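Reltent Gripper Evaluation Guide
Section 4. Comparing Two Grippers on the Cloth Task

4.1 Purpose

This section explains how to set up and run the cloth task on a two-arm station. The results are used to compare finger settings before a gripper is approved for regular work. Operators must complete Section 3 (Arm Start-up) first.

4.2 Preparing the Station

1. Clear the table of everything except the test cloth.
2. Lay the cloth flat within reach of both arms. It may be folded or open, as stated on the test sheet.
3. Open both grippers fully from the Cavau control panel.
4. Confirm that each wrist camera shows both sides of its gripper and the table ahead.
5. Set the speed limit to 20 percent.

CAUTION: Cables at the wrist must be free to move through the full range of the arm. Stop the arm at once if a cable pulls tight.

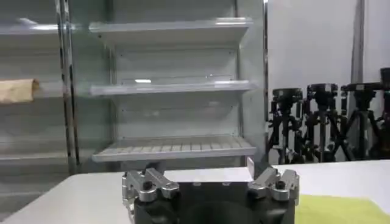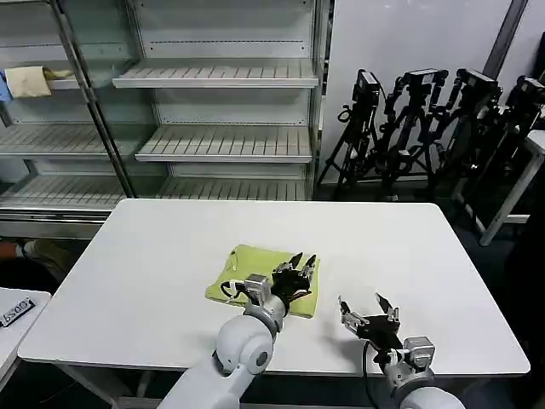
Wrist camera view and head camera view, with the cloth on the table.

4.3 Running the Comparison

6. Start recording on all cameras before moving either arm.
7. Lower the left gripper until the fingers touch the cloth. Do not press further.
8. Close the fingers at 50 percent force, lift the cloth clear of the table, and hold for 14 seconds.
9. Lower the cloth, open the fingers, and enter the result as Held, Slipped, or Missed.
10. Repeat steps 7 through 9 with the right gripper.
11. Raise the force to 70 percent and run both grippers again.

Note: A trial in which the fingers strike the table is entered as Missed, even if the cloth is lifted afterward.

Note: Do not change finger spacing between trials. If an adjustment is needed, end the set and begin a new test sheet.

4.4 Records

Each set consists of 20 trials per gripper at each force level. Completed sheets are sent to Kanchan Agarwal, Test Operations. Requests to use a different cloth must be approved in writing by Ashok Sengar before the set begins.

Section revised Sep 29, 2019. Continue to Section 5, Camera Alignment.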